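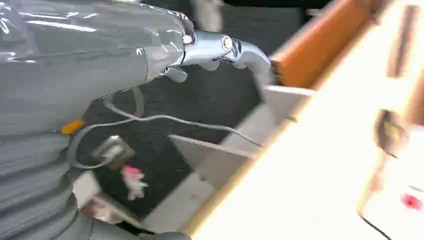 *Irnham at the drawer, fingertip close to inside edge. Gray cable on the carpet under the hand.*

Dec 31, 2019

Drawer first bc that's where it complained. Wrist torque warning, 3 of them before lunch, all on the reach-in and none on the way out. Swapped the wrist limit back to the May value, warnings stopped, but that just hides it. Put it back.

Checked in order:

- wrist bolts: fine, one took a hair of a turn
- home offset: off by 1 deg on the roll joint. Re-zeroed with the pin, saved, power cycled, held
- sleeve: this was most of it I think. Folds stack up at the bottom when the elbow drops and then they push on the wrist housing. Pulled it up two folds and re-taped the top. Much less load on the reach-in
- cable: moved out from under the drawer side, taped along the baseboard. PLEASE leave it there

Sleeve needs a proper fix. Rin wants the shorter Jayawardena pattern, Dezső says short one rides up and leaves the elbow bare. Cut one of each, try both. Material on the shelf is enough for two, not three.

Drawer position: marked the carpet with tape at both front feet. It had walked toward the arm since last week, no idea how much, no marks before. If you bump it put it back on the tape.

**Log since last regrease**

| | cycles |
|---|---|
| drawer | 298 |
| cards | 1,162 |
| box, other parts | 248 |

Cards are way over everthing else so the thumb gets the wear. Regrease thumb base before anything on Thursday. The thin grease, not the Pasturari stuff, that one went gummy last time and I spent an afternoon with swabs.

Thumb current on a card pinch was creeping up all morning. Took the tip off, cleaned it, put it back, no change. Then backed the tendon off a quarter turn and it dropped to normal. So over-tensioned, probably by me in the last service. Wrote the new setting on the inside of the service lid.

Pinch is good after that. Thumb flat on the face, finger behind the top edge. If the finger goes behind too low the card tips and you lose it on the dividers, so keep the approach height where it is now.

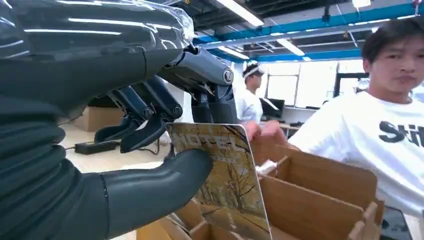

*Card pinch over the divider box, thumb on the face, finger behind the top edge. HOTEL card.*

Notes on the pinch:

- plastic over the top of the hand gets crumpled near the knuckles. Trim it there when you change it. Dont let it get into the pivot, had a shred in there once and the finger stuck half closed
- the two spare fingers should curl out of the way before descent. Pose is saved as "curl_out". Old pose leaves them too straight and they hit a divider
- glossy cards are worse under the lights. Fathima turned vision exposure down a step, she'll check it again with the blinds half down
- box has to be square to the table edge. Going to make a corner stop out of scrap, glue it, done

Dropped cards after the tension change: a couple, both the bent ones. Bent ones go in the reject pile from now on, I'm not tuning a hand for bent cards.

**Teach box positions** (Rizwan on laptop, me on the e-stop)

Redid all the compartment points. Eight in total. Old ones were taught before the re-zero so they'd all be wrong by that 1 deg anyway. Procedure, since I had to work it out again from bad notes:

1. home, pin in, check offset reads zero, PIN OUT
2. fingers together, thumb out. Same pose for every point or the numbers mean nothing
3. bring hand to the front left corner of the box, stop just short, save as reference
4. do rear compartments first, then front. Rear ones have the tightest clearance so you find out early
5. run dry at 20% all the way through
6. save under a NEW name. I overwrote the good file in May

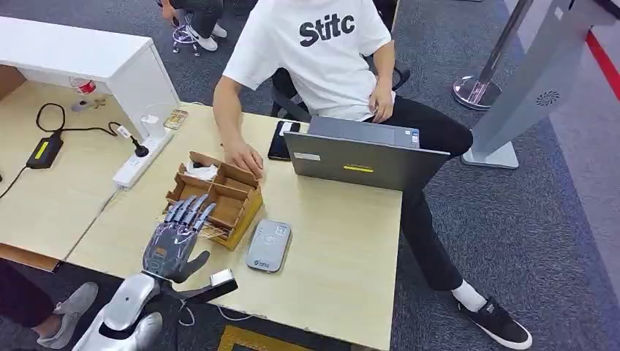 *Hand by the front left corner of the box, fingers together, thumb out. Laptop behind.*

Step 5 clipped one divider on the first pass. Raised the safe height 15 mm, second pass clean. Raised it for all of them, costs a bit of time per cycle, don't care.

Hold the box only while the arm is stopped. Said it to everyone, saying it here too. When you move the arm hands come off the rim.

Laptop lost the arm twice during teaching. Both times the network lead at the laptop end, clip is broken on it. New lead in the drawer under the bench, haven't swapped yet. Thilini says change the port as well, one of them is loose.

Files: points saved as endgate_points_b. Endgate config itself untouched except safe height + re-zero. Old config backed up on the share, same folder.

Left for Thursday

- [ ] thumb regrease, then log current on ten pinches, compare w/ today
- [ ] cut both sleeves
- [ ] swap network lead, other port
- [ ] corner stop for the box
- [ ] drawer run, warnings back or not?
- [ ] Fathima: exposure w/ blinds
- [ ] ask Dezső where the second home pin went

Powered down with arm parked low, brakes on. Battery for the pendant is on charge, was at one bar. E-stop left pressed in, twist it before you decide the controler is dead.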